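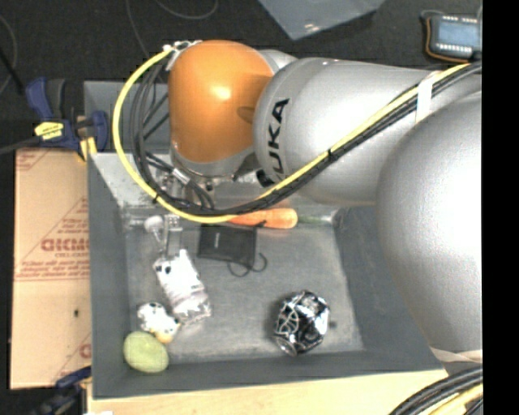 Jan 12, 2022

Glue trials, set C. Carrying on from the November sheets, which are in the blue folder if anyone wants the raw readings.

Started by opening the new tub of bone glue from Csizmadia. Grains are darker than the last lot and a bit coarser. Soaked one part glue to two of cold water by weight, left overnight in the stoneware jar with a plate on top. By this morning it had taken up all the water and set to a firm jelly, no dry grains at the bottom. Warmed in the water bath and held at 60. Smell stronger than the old lot but not off. Skimmed the froth once.

Four joints to make up today, all the same: beech to beech, long grain, 50 mm overlap, faces planed fresh and not sanded.

C1 – new glue as mixed, no pre-warming of the wood.
C2 – new glue, wood warmed on the radiator for half an hour.
C3 – new glue with 5 per cent urea by dry weight, wood at room temperature.
C4 – last of the Karnis glue as a control, wood at room temperature.

C1 was a nuisance. It gelled on the brush side before I had the second face on, and I had to scrape it all back and start again with a wetter coat. The second attempt went together all right but I wouldn't trust it. Room was 15 when I began and only 17 by the time I'd finished, so that will be part of it. I have written the joint up as C1b and thrown the first pair in the offcuts.

C2 much easier. Plenty of squeeze-out along both sides and time to nudge it straight before it grabbed.

C3 stayed open long enough that I could have answered the phone. It creeps, though. Had to put a stop block at each end to keep the pieces from sliding under the clamp. Cleaned up with a damp rag afterwards, no trouble.

C4 no surprises.

All four in clamps by half past eleven. Will leave them a full day before taking the clamps off, then a week on the shelf before breaking.

Afternoon: broke the B set, which has been on the shelf since before the break. Used the lever rig with the 300 mm arm and the bucket. Loads below are what was in the bucket when it went, bucket included, not corrected for the arm.

B1 – 21.4 kg, failed in the glue line, shiny on one face. Starved, I think.
B2 – 34.0 kg, wood failure over nearly half the area.
B3 – 33.2 kg, much the same.
B4 – did not fail at 38 kg, which is all the bucket will hold. Stopped there. Needs a bigger bucket or a longer arm.

B4 was the one with the double coat, first coat thin and left to soak in for a minute. Worth doing again with the new glue. Have pencilled it in for set D.

Janaka Abeysekara rang about the chair from Urnholm. The back legs have been off before and there is something white and rubbery in the mortices that hot water does not shift. Sounds like PVA. I said try warm vinegar on a rag, packed in and left, and to pick it out with a dental tool once it swells. No point putting hide or bone glue over it, it won't take. Janaka will send a sample of the white stuff and the two broken tenons. The owner would like it back by spring but has not pressed.

Also asked whether we would recommend Sostance liquid glue for the stretchers. I have only used it on the one stool and that has not been sat on much. Told Janaka I'd put two joints of it in set D alongside the rest.

Stock: job 1542 took the last of the 6 mm beech dowel. Need more before the stretchers. Also brushes – the one I used for C3 is shedding and I picked three bristles out of the joint. Cheap ones are fine so long as there is no metal ferrule, which stains the glue if it sits in the pot.

The thermostat on the water bath is reading two degrees low against the glass thermometer. I have put tape on the dial with the right setting. Please don't peel it off.

Left to do:
clamps off C1b to C4 tomorrow, late morning
label the C set on the end grain, pencil, not pen
tip the rest of today's glue into the small jar and put it in the fridge, date on the lid
find the longer arm for the rig, last seen behind the bandsaw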